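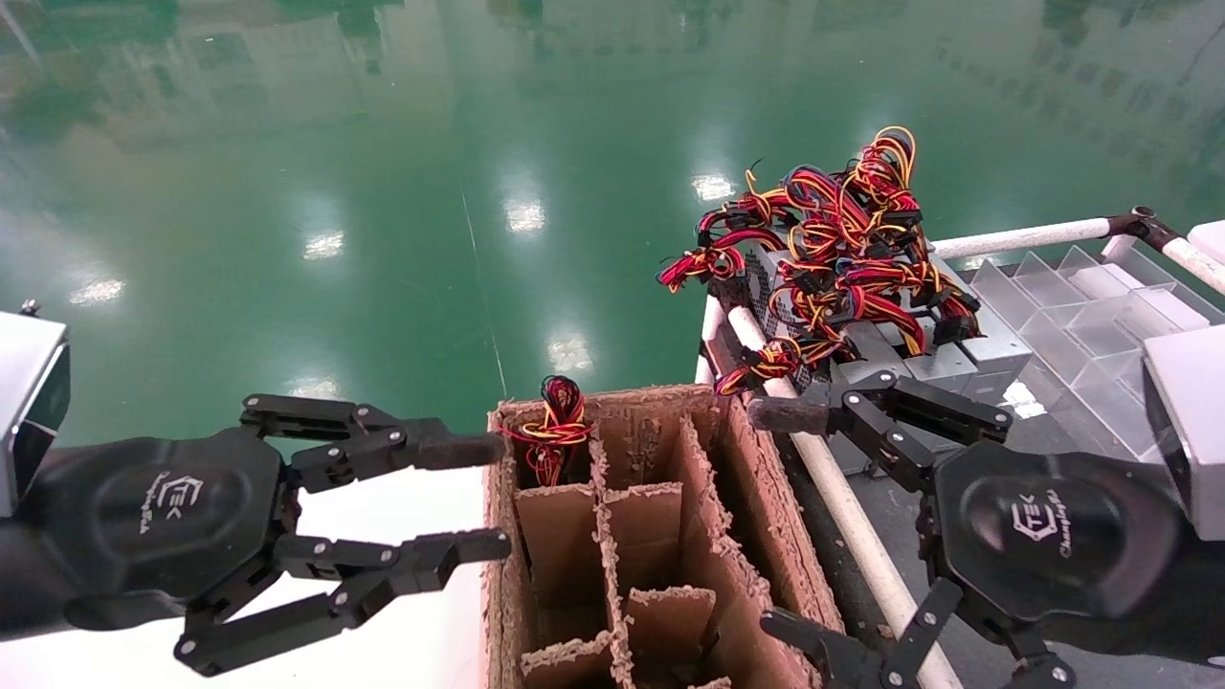
Flolden Opens Packing Hall for Secondhand Computer Power Supplies

DRALECK, 15 April 2018 – Flolden, which takes in computer parts that other people have stopped wanting, has opened a packing hall on the Ciravura industrial park outside Draleck. The hall will deal mainly in power supplies, those gray metal units that sit at the back of a desktop computer and get no thanks until the day they quit.

The company expects to send out 400 units a week by August. Each one is tested under load, cleaned, labeled and put into a cardboard box divided into compartments, wires and all. The wires are the hard part. A power supply comes with a bundle of red, yellow, black and sometimes blue or orange leads, every one of them ending in a plastic connector designed, as far as Flolden can tell, to catch on every other connector in the building.

"We looked into buying software for this," the company said in a statement. "Then we looked at the pile and bought cardboard."

The method is plain enough. Units are stacked on a gray work surface with their wires on top. A bundle is pulled free, coiled small and tucked into its own cell, loose ends included. Coiling takes a new packer about 6 minutes on the first morning. By the second week it is down to 2, and the packer has usually developed opinions about cable ties.

Boxes are used until they give up. Flolden buys no new cartons for trips between the hall and its repair shop in Bañuelos, and torn top edges are considered normal wear. A box is retired when the partitions no longer stand up by themselves. Customer orders do go out in fresh cartons, a concession to customers.

The building has a green epoxy floor, laid by a previous tenant and shiny enough to show the ceiling lights twice. The company had planned to paint over it. The quote for the paint settled the matter.

Repair shops, schools and resellers can order tested units by the box starting this month. Every unit carries a one-year guarantee. Untested units are sold by weight, with no guarantee and very little conversation.

Drop-offs of working or dead power supplies are accepted at the loading door during business hours. Please leave the wires attached. Please do not braid them.

About Flolden
Flolden collects, tests and resells used computer parts. It runs a repair shop in Bañuelos and a packing hall at Ciravura. The company does not accept printers.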